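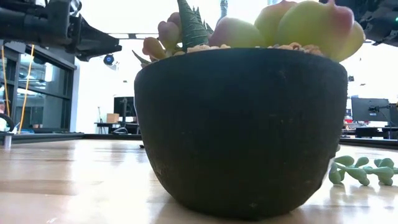 According to a reader's comment on the earlier edition, the slope alarm at Lusdale went off twice in one wet night with no ground movement, and the steps for setting the rain threshold were hard to find. They are now in Section 4.

Section 4. Setting up the Kimow slope movement alarm

Revised June 16, 2023

This section covers one base unit and up to 19 tilt stakes. Complete the site survey in Section 3 first.

4.1 Placing the stakes

1. Mark the stake line across the slope, above the highest known crack.
2. Drive each stake to the red ring. Do not use a power hammer.
3. Turn the cap until the arrow points straight downhill.
4. Write the stake number and position on the site sheet.

Note: Stakes in loose fill settle after heavy rain. Check the arrow again before setting the zero point.

4.2 Pairing with the base unit

1. Switch on the base unit and wait for a steady green light.
2. Enter site code 861 and press SET.
3. Hold the pairing key on the first stake until the base unit beeps.
4. Repeat for the remaining stakes, in number order.

If a stake does not pair, move the base unit uphill and try again. The maximum range is 100 yards with a clear line of sight.

4.3 Rain threshold

1. Open menu 58.
2. Select GAUGE, then the drainage type from the site survey.
3. Press SET to store. The display shows RAIN OK.

Sites using the Bridport siren must also complete 4.4.

4.4 Siren link

1. Connect the two-wire lead to terminals A and B.
2. Warn residents before testing.
3. Press TEST once. The siren sounds and resets itself.

CAUTION: The alarm does not replace an evacuation order. Leave the slope at once if the ground cracks or trees begin to lean, even if no alarm has sounded.

Repeat the siren test each November. For stakes supplied by Mwakalinga, see Appendix B for battery types.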